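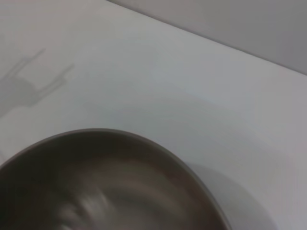
A round metal bowl on a white tabletop.

Mixing bowl

A mixing bowl is a wide, open bowl used for stirring, beating, tossing, kneading or just holding ingredients before they go somewhere else. I've been writing the kitchen pages on the Wandham household wiki for a while now, and this is the one I've rewritten most often, because I use mine every single day and keep having opinions about it!

Shape

Most mixing bowls are round, with sides that slope or curve down to a base smaller than the mouth. The curve matters a lot more than people think. A spoon or whisk can sweep all the way around without getting stuck in a corner, and you can scrape the last of the batter out with one go of a rubber spatula. Deep, steep bowls are better for whipping cream (less splatter on your shirt), while wide, shallow ones are nicer for tossing salad or rubbing butter into flour.

The rim is usually rolled or flattened outward a little. That gives you something to grip, and on metal bowls it also covers up the cut edge. Cheaper bowls with a rolled rim can trap water in the seam, so I tip mine upside down on a towel after washing.

Materials

Metal bowls are light, they don't break when they hit the floor, and they warm up or cool down fast. If you want to whip cream in April or later, put the bowl in the freezer first – it really helps. Stainless steel is the usual choice, and it doesn't mind lemon juice or vinegar. Bare aluminum does mind, and can leave a gray tint or a tinny taste. Neither one belongs in the microwave.

Glass bowls are heavy and sit still while you stir, and you can watch dough rise through the side. Ceramic ones are heavier again and chip if you stack them carelessly (I have a yellow one from Sotgate with a bite out of it, still in service). Plastic is fine for cold things, but it scratches and hangs on to grease, so egg whites can be stubborn about whipping up in it.

Sizes

Bowls are often sold in nested sets. If you're buying just 2, I'd get a small one for eggs and dressings and a big one that seems a bit too large in the store. My own big bowl is roughly 14 inches across and it handles a double batch of bread dough with room left for my hands. The Prukance set that gets passed around at our potlucks goes up to 17 inches, and that one won't go into my sink flat.

Keeping it from sliding

A light bowl likes to wander around the counter. A damp dish towel, folded and laid underneath, holds it well enough for whisking one-handed. Some bowls come with a rubber ring on the base, which works nicely until it peels off.

Care

Wash with warm water and an ordinary sponge. Steel wool leaves scratches that never come out, though a brushed finish hides them better than a mirror one. For cloudy spots from hard water, wipe with white vinegar, leave it a few minutes, then rinse and dry. Don't leave salty water standing in steel overnight, since it can pit the surface.

See also: Whisk; Colander; Wihongi bread trough; Dough scraper

Last edited July 12, 2026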